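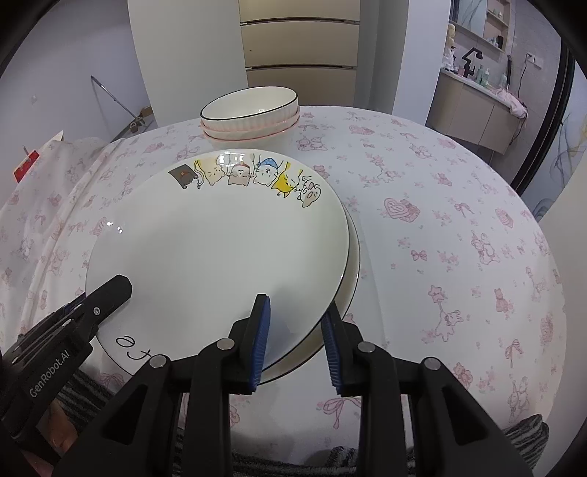

Removing Hard Water Scale and Metal Marks from Glazed Tableware

Grey lines on a glazed plate are usually mistaken for scratches. In most cases they are deposits of metal left by cutlery that is softer than the glaze. Run a fingernail across the line. If the nail does not catch, the mark is on the surface and can be removed.

Metal marks

Mix three parts bicarbonate of soda with one part water to a stiff paste. Apply with a damp cotton cloth and rub along the line with light pressure for one minute. Rinse and inspect under a strong light held at a low angle. Repeat once if required.

Persistent marks respond to a cleanser based on oxalic acid. Wear gloves, keep the cleanser off aluminium and natural stone, and do not exceed the contact time on the label. Rinse under running water, then wash with detergent. Never combine it with bleach.

Scale

White film that disappears when the plate is wet and returns when it dries is calcium carbonate. Combine 400 mL of white vinegar with an equal volume of warm water in a plastic tub. Submerge the plate for 18 minutes, turn it over, and wipe with a soft sponge. Longer soaking is of no benefit and may dull printed decoration applied over the glaze.

To tell overglaze from underglaze decoration, tilt the plate towards a window. Overglaze colour shows a change in sheen at its edge and can often be felt. Treat these pieces by hand only, with a neutral detergent. Metallic bands should not be soaked in acid of any strength.

Tea and coffee stains

Sodium percarbonate (sold in the laundry aisle as oxygen bleach) at one level teaspoon per litre of hot water. Leave for an hour. Do not seal the container, as the solution gives off gas.

Crazed ware should be dried for at least two days before it goes back in the cupboard. Moisture held under the glaze causes brown staining that cannot be wiped off. Retire crazed plates from food use.

Unglazed foot rings

The foot ring is the most common cause of damage to the plate beneath it in a stack. Check it with a fingertip. If it is rough, wet the ring and a sheet of 400 grit silicon carbide paper, lay the paper on a flat surface, and move the plate in small circles under its own weight. Keep everything wet to suppress dust. Wash thoroughly.

Storage

Stack by diameter, largest at the bottom. Place felt or paper towel between decorated pieces. Lift plates out; do not slide them.

Last revised November 11, 2018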